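The Letter You Did Not Send

Shares 1,731
Comments 4

My grandmother kept her bad drafts in a biscuit box. She wrote to her sister every month, and before each good letter there were two or three which she did not like. I found the box when I was a student, and I have thought about it ever since.

Today very few of us write by hand, but in the town of Bavska a small evening class is trying to bring the habit back. It meets on Thursday at seven, above the old post office, and it is led by Kaja Lapiņa. She gives her students one rule only: the first page must be written without stopping.
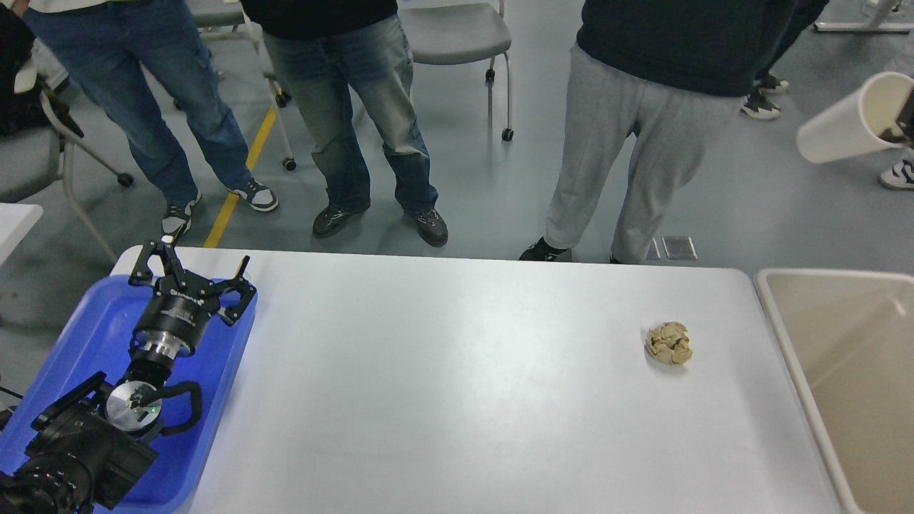
A first draft rarely survives the evening.

I attended for one month. In the beginning my hand was hurting after ten lines, and my sentences were stiff, like in a letter to the bank. Then I wrote to an old neighbor, and something became easier. I told her about the fig tree - it is still there - and about her son's wedding, which I missed and was ashamed of missing.

The class has also a shared archive of letters given by local families. It holds 1,239 of them, most from people who left to work abroad. Many are very ordinary. They ask about the price of flour, about a sick cow, about who has married.

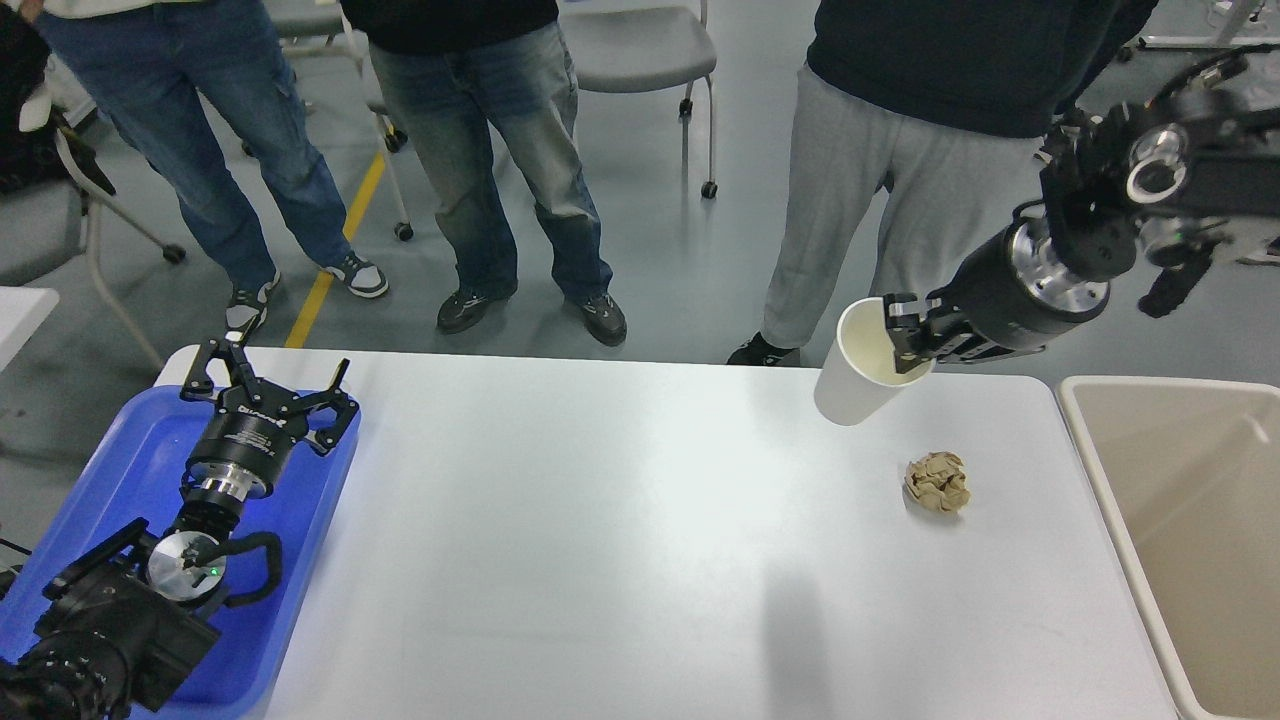

Nour Geagea told me that she came only for the archive and stayed for the writing, and that her father answered her first letter after eleven days, with a page longer than hers.

I asked Kaja if she minds that so many pages are thrown away. She said she minds more when a student copies the same page five times until it is clean and there is no life left in it.
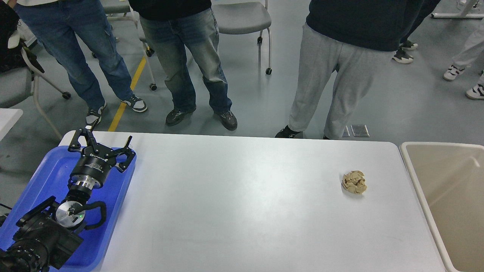 How to Begin

Choose one person who knew you before you were twenty. Use cheap paper, so you will not be afraid of it. Write the date, the name, and then what you saw from your window this morning.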